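Unit 6: Slip faults in parallel-jaw grippers

Light, flexible items fail differently from rigid ones. In the Galari trial, 3 of the logged drops involved a fine chain. The jaw closed to its set width, the width check passed, and the links ran out between the pads during the lift.

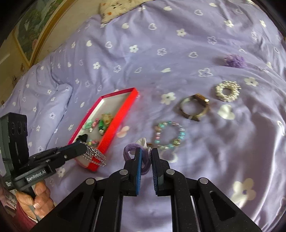

Why did the controller log those lifts as good?
It checked jaw width only, and a chain is too thin to change the reading much.

Marina Manolakis reran the test with 2 changes: a slower lift and a second check at full height. Drops still occurred when the chain was held near one end. Record the grip point for every trial. Fault codes are listed in the lab manual under Slip.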